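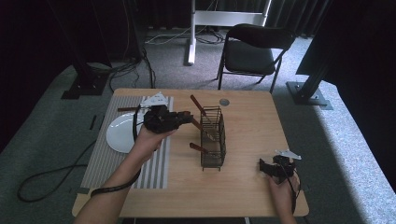 When the gripper lets go: cutlery, wire baskets and hand-held grippers

I was sceptical when Kurian sent us a pair of these for table clearing, and after the June trouble I still am. The sales sheet says they will handle "all common tableware". Ours dropped a steak knife point first on to the carpet, a foot from Elfriede Wunderlich's sandal. What follows is what we do now.

Wire baskets
Thin wire is the worst thing you can put in front of a gripper. A jaw tip goes between the bars, closes on the wire as well as the handle, and up comes the whole basket. Start with the utensil well clear of the grid. If the basket lifts, stop and lower it. Don't shake it.

Wooden handles
They look easy to hold. Ours slipped far more than I'd been told to expect, always when gripped near the end. Close on the middle. Oiled handles want a wipe with a dry cloth first.

Knives
Leave them out. Kurian's helpline says they're fine on the low force setting, and I asked what that was based on and got a leaflet. Forks and spoons only until you trust your own hands with the thing.

The cable
Ours has a loop that hangs by the forearm, and it will drag a plate off a placemat if you let it. Run it behind your elbow before you pick anything up. Tape on the sleeve works for an afternoon. The clip from Fatatley, 300 mm long, snapped in a week.

Fault 18 and fault 19
18 means the jaw has stalled. Open it by hand, with the power off. 19 is supposed to mean the same on the other side, but Revathi Raju had it come up with nothing in the jaws at all, and the jaw then opened by itself. If you see 19, put the gripper down flat on the table and unplug it. Restarting clears the number and leaves the fault where it was.

Bare feet
No. Closed shoes, every time.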